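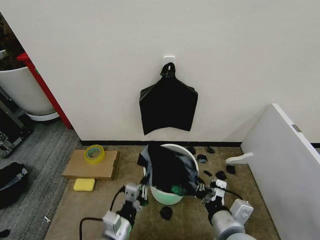 About us

Lollard is a home-keeping school. We teach people how to look after the place they live in, from changing a bin bag to clearing out a spare room that hasn't been slept in for years, and we love it more than is probably normal!

We began with a single evening class in the back room of the Mondal building, with borrowed chairs and a kettle that took an age. The class was called Rubbish, Properly, and it was meant to run for 2 weeks. People kept asking what came next (what do you do with the boxes? how do you get tape off paintwork? where is everybody keeping their spare bags?) and so we carried on. These days we have 4 courses, a proper set of practice rooms on the first floor, and a much better kettle.

What we teach

Everyone starts with Bins and Bags. It sounds like the dull one, and it's the one people talk about for months afterwards. You'll learn how to line a round bucket so the bag sits over the rim all the way round, how to let the air out from underneath before you press it down, how much to fold over, and how to tie off a full bag without getting whatever was on top of it all over your sleeve. We also spend a happy half hour on hooks. A small stick-on hook on the wall near the bin is a lovely thing: hang the next bag from it and it's ready when you want it. Clean the wall first, let it dry, press hard, and leave the hook alone overnight before you put anything on it.

After that comes Floors, mostly carpet, as that's what our practice rooms have and what most of our learners have at home. Little scraps are the enemy here. Pick up the big bits by hand before you bring out the vacuum cleaner, work from the wall towards the door, and do the skirting while you're down there anyway.

Boxes and Tape covers packing, flattening, labelling and storing. We have strong feelings about tape. Fold the end over on itself every single time and you'll never again stand there picking at a roll with your thumbnail while somebody holds the flaps shut for you.

The last course is Wiping Down, which is sponges, cloths, what goes with what, and when to say goodbye to a sponge (sooner than you think, sorry).

How the classes work

Sessions run for 42 minutes. It was an hour to begin with, but we found that everyone was flagging by the end, and the shorter class leaves time for tea and a natter before the next group comes up. You'll spend nearly all of it doing things with your hands. There are no slides. We put out ordinary things of the sort you'd find in any cupboard, make a bit of a mess, and sort it out together.

You don't need to bring anything, though do wear something you can kneel in. If kneeling is hard for you, tell us when you book and we'll set your things out on a table.

Who comes along

All sorts! Students leaving home, new parents, people moving in with someone tidier than they are, people who've been running a house for 30 years and fancy seeing how others do it. We've picked up some of our best tricks from that last lot. The one about keeping the spare liners in the bottom of the bucket came from a learner, and so did the one about using a damp sponge for static bits that won't leave the carpet.

Where to find us

We're upstairs in the Mondal building, next door to the Erura bakery. Use the side door and follow the green signs up. There's a lift. New courses begin in March and again in September, and the Drornska room is open for drop-in practice in between, from 10 in the morning until we lock up at 4.

Come and have a go. First visits are free and there's usually cake from downstairs.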